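3.2 Workspace rules before and during teleoperated recording

The rules below extend the cell checklist drawn up by Afia Yakubu for the Drandell bench and apply to every two-arm cell in the study. They cover the work surface, the storage on the walls and the state of the arms between commands.

Rule 1. Objects that belong to the task are placed inside the shared reach of both arms. Soft goods are heaped, not folded, so that the starting state differs between episodes.

Rule 2. Hand tools and gloves may stay on the table only if they are entered in the episode record as distractors. An item that is not entered makes the episode void.

Rule 3. Wall baskets are fixed to the posts or the rear rail and are not emptied between episodes. Their contents are logged once per session.

Rule 4. Each arm keeps its own cable slack. Closing speed near cloth is limited to 65 percent of the default setting.

Rule 5. A session ends at 800 episodes or at the first unplanned contact between the arms, whichever comes first. Two operators sign the log.

We tested the rules at two sites, Cikia and Illano. Most disagreements between operators concerned Rule 2, and the wording was tightened in March. Figure 4 shows a cell with a cloth heap as the task object; the gloves and the adjustable wrench fall under Rule 2.
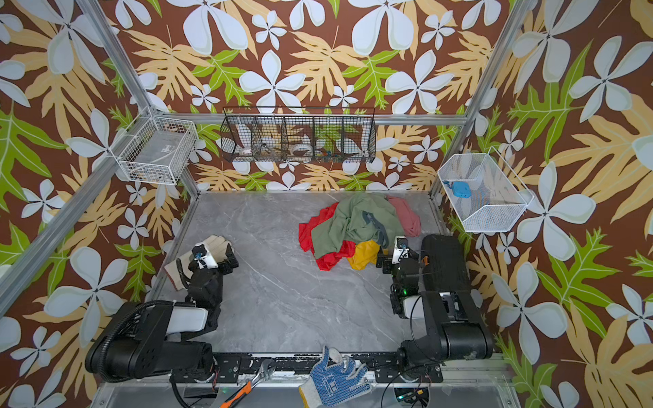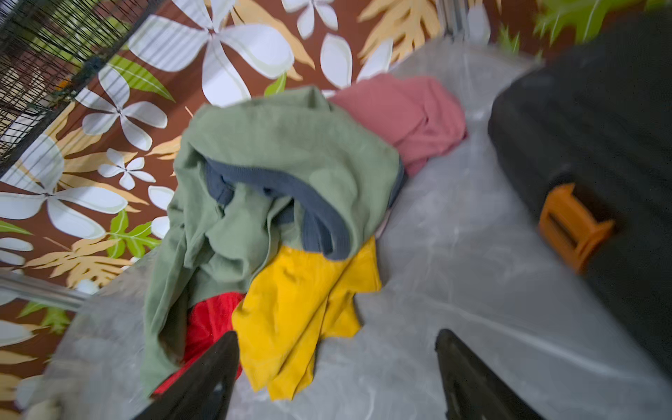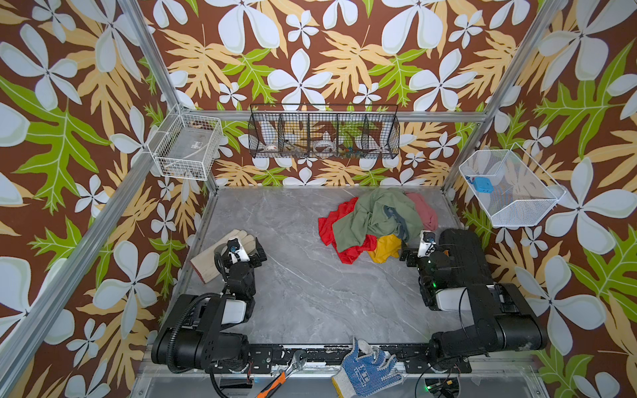
Figure 4. Cloth heap in the two-arm cell: overall views (top, bottom) and wrist view (middle).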